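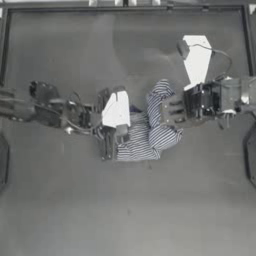 # Dekarier lässt Nutzer Beiträge nachträglich auf einzelne Kreise beschränken

Das soziale Netzwerk Dekarier hat am Samstag damit begonnen, seine Einstellungen zur Privatsphäre umzubauen. Wer einen Beitrag veröffentlicht, legt die Empfänger künftig direkt im Eingabefeld fest. Bisher war dafür der Umweg über das Kontomenü nötig, und die Auswahl galt dann für alle weiteren Beiträge.

Neu ist außerdem, dass sich die Sichtbarkeit auch im Nachhinein ändern lässt. Ein öffentlich geteilter Text kann auf den Freundeskreis oder auf eine selbst angelegte Gruppe beschränkt werden, ohne dass Kommentare und Reaktionen verloren gehen. Kommentare von Personen, die nicht mehr zum Empfängerkreis gehören, bleiben stehen, werden aber ohne Namen und Profilbild angezeigt. Die Verfasser selbst können sie weiterhin über ihr Aktivitätsprotokoll löschen.

Die Gruppen heißen bei Dekarier »Kreise« und lassen sich jetzt mit bis zu 80 Personen füllen. Für größere Runden gibt es die schon länger angebotenen Foren, die von der Umstellung nicht betroffen sind. Wer einem Kreis hinzugefügt wird, erhält darüber keine Nachricht und sieht auch dessen Bezeichnung nicht. Sichtbar ist nur ein kleines Symbol am Beitrag, das auf einen eingeschränkten Empfängerkreis hinweist.

## Markierungen erst nach Freigabe

Auch bei Markierungen ändert sich die Voreinstellung. Wird jemand in einem fremden Beitrag oder auf einem Foto genannt, erscheint der Hinweis im eigenen Profil erst nach einer Bestätigung. Bis dahin liegt er in einer Warteliste, die über das Glockensymbol zu erreichen ist. Im Profil der Person, die den Beitrag geschrieben hat, ist die Markierung dagegen sofort zu sehen. Entfernen lässt sie sich dort mit zwei Klicks, eine Begründung verlangt Dekarier nicht mehr.

»Die meisten Anfragen an unseren Support drehen sich um genau diesen Punkt«, sagte Produktleiter Aqeel Malik. Viele Mitglieder hätten nicht gewusst, dass eine Markierung den Beitrag auch für die eigenen Kontakte sichtbar macht. In einer Testphase, die im August begann, hatten 1.312 Mitglieder Zugriff auf die neuen Funktionen. Nach Angaben des Unternehmens behielten 87 Prozent von ihnen die strengere Voreinstellung bei.

Während des Tests gab es auch Kritik. Bemängelt wurde vor allem, dass die Liste der Kreise alphabetisch sortiert war und häufig genutzte Gruppen dadurch weit unten standen. In der nun verteilten Fassung stehen die zuletzt verwendeten Kreise oben. Eine eigene Reihenfolge lässt sich weiterhin nicht festlegen.

## Ortsangaben werden gröber

Bei Ortsangaben zeigt Dekarier in der Grundeinstellung nur noch die Stadt an. Genaue Adressen müssen für jeden Beitrag einzeln freigeschaltet werden. Ältere Beiträge mit genauer Angabe bleiben unverändert, können aber gesammelt umgestellt werden – allerdings nur im Browser. In der App fehlt die Funktion vorerst.

Für Drittanbieter gelten ebenfalls neue Regeln. Anwendungen wie der Terminplaner Urmont oder der Fotodienst Karakaya, die sich mit einem Dekarier-Konto verbinden lassen, bekommen die Kontaktliste nicht mehr automatisch übermittelt. Der Zugriff muss einmalig bestätigt werden und läuft ab, wenn die Anwendung längere Zeit nicht genutzt wurde. Urmont teilte mit, eine angepasste Version sei bereits fertig. Karakaya äußerte sich zunächst nicht.

Der Konkurrent Dresenari bietet getrennte Empfängerkreise seit seinem Start an, verzichtet aber auf die nachträgliche Änderung. Dort muss ein Beitrag gelöscht und neu veröffentlicht werden. Malik wollte den Vergleich nicht kommentieren und verwies darauf, dass die Arbeit an den Kreisen schon vor dem Start des Mitbewerbers begonnen habe.

Die Umstellung erfolgt schrittweise. Zuerst sind die Konten an der Reihe, die über den Browser genutzt werden, danach folgen die Apps. Beim ersten Anmelden nach der Freischaltung erscheint ein kurzer Rundgang, der sich überspringen und später über den Hilfebereich wieder aufrufen lässt. Bestehende Einstellungen werden übernommen, nur die Freigabe von Markierungen wird für alle Konten eingeschaltet. Wer das nicht möchte, kann sie unter »Profil und Markierungen« wieder abschalten.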